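Section 5. Running a clean two-hand session: batteries into the organizer

By now your Elari hand grippers are charged and paired, so you get to the fun part! Sorting batteries into a compartment box is our favorite first task at Rukeck, and good habits you pick up on it will carry over to everything else in the Homedov task set.

5.1 Before you start

1. Clear the white board of anything the task sheet doesn't list.
2. Set the organizer near the middle of the board, where both hands can reach it easily.
3. Open and close both grippers fully, twice. Listen for rubbing.
4. Check the foam pads. Replace any pad that no longer sits flat on the finger. 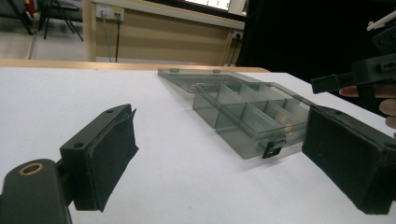 5. Write the session number on the log sheet before you record, never after. Yaa Abubakari went back through 996 old sessions to fix missing numbers and would love it if you spared her a second round.

Note: Lid position is part of the task. If the sheet says the lid starts closed, close it and latch it between runs, even when you're in a hurry.

5.2 Cables and sleeves

6. Route each cable down its own side of the board. Crossed cables tug at the wrist, and the tug shows up in the data.
7. Pull your sleeves down to the wrist and keep them there for the whole session.
8. Keep both marker plates facing up and uncovered.

CAUTION: Stop at once if a cable catches on the table edge. Put both grippers down before you free it.

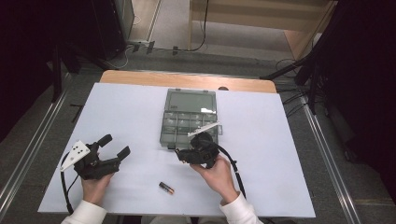
Last changed: 26/10/2023 by Chun-yin Mok

5.3 Picking and placing

9. Start with both grippers open and still. Hold for a slow breath, then go.
10. Take hold of a battery by the middle of its body, never by the ends.
11. Lower it into the compartment and let go only when it touches the bottom. Dropping it from above counts as a failed run.
12. Missed it? Great, keep recording — a calm recovery is some of the best material you can give us.

CAUTION: Never squeeze a dented or leaking battery. Tell your lead and use the Opoku disposal bin.
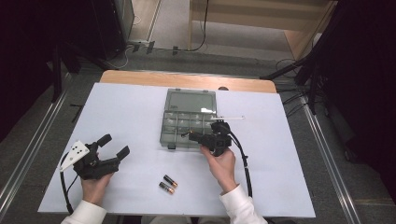
Spacing matters more than speed, and it's a real pleasure to watch once it clicks. Leave yourself room to close the fingers on one object without nudging its neighbor. Two AA cells lying side by side in front of the box, as they are in this setup, are a good test of that. Go for whichever one gives you the cleaner approach, and keep the idle gripper well away from the working one. Most new operators settle into a steady rhythm after around 67 runs.

5.4 Between runs

13. Return every item to its start position on the task sheet.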